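About Tiltell

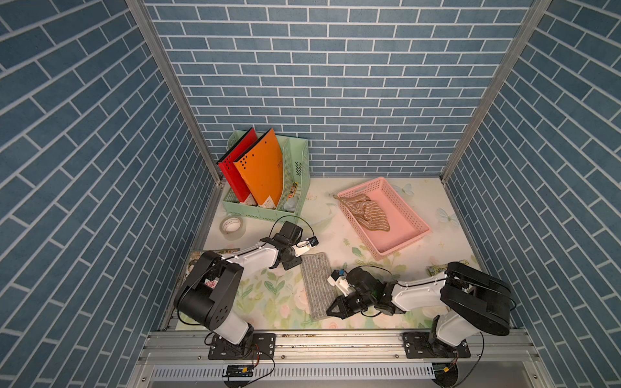 A two-arm station with a desk organiser, tape, a basket and a cleaning pad.

Tiltell prepares office and household goods for dispatch on behalf of retailers. The company employs 87 people at its Palulero site, where sorting, folding and packing were for many years done entirely by hand.

Automation was introduced in May, following consultation with staff. Robot arms work in pairs at small enclosed stations and are being taught the repetitive parts of the job: placing folders, folding cloths and returning items to baskets. Each station is overseen by a trained operator, who sets out the goods, corrects errors and decides when a task is ready for daily use.

No post has been removed as a result of the change. Packing staff may apply to become operators and receive 60 hours of paid training. Those who prefer to remain at the packing benches may do so on their existing terms. Shift lengths are unchanged, and lifting duties are now shared more evenly between teams.

Themba Visser is Head of Operations. Lungile Dlamini is responsible for training and staff welfare, and receives all questions on changes to duties. The stations are maintained under contract by Van Wyk.

Page last reviewed: 27/10/2023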